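Local History Forum > Rescues and river stories

The 1950s Skundenell rescue – anyone remember it?

wharfrat41
My gran always told this one! Two lads pulled a postman out of the river at Dimham one Sunday, and about 200 people turned up to cheer.

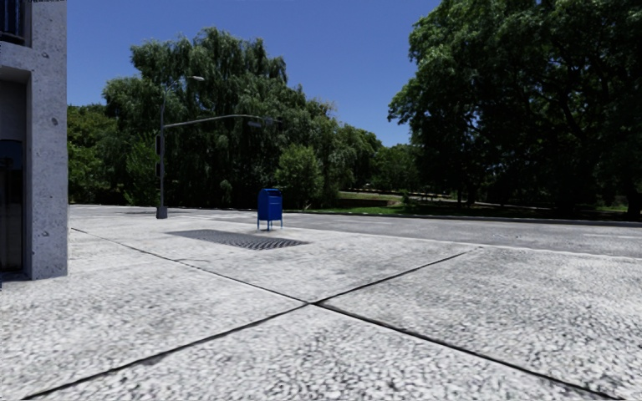
Re: The 1950s Skundenell rescue

Mossop
Lovely story, but it was Skestell, surely? Dad was 29 then and walked over to see.

wharfrat41
No, Dimham! Gran lived there.
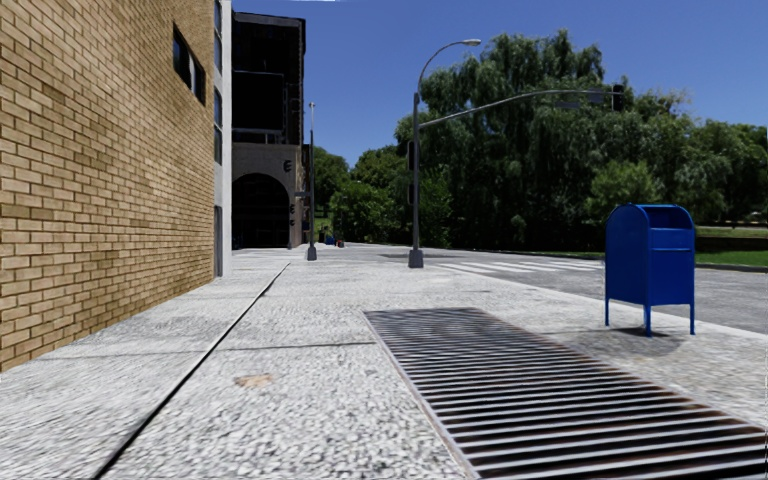 Brick wall and the archway further along

tilly_b
One of the lads was Arnout Jansen – he taught me to swim, and what a teacher (patient, loud, always singing). He said Skestell too. 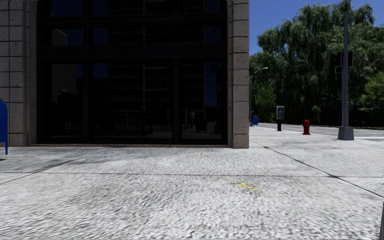
He kept the postman's cap badge for years, and I'd love to know where it went. Mossop, was the other lad a Goodall?

Mossop
Yes, the younger one. Will dig out Dad's letters!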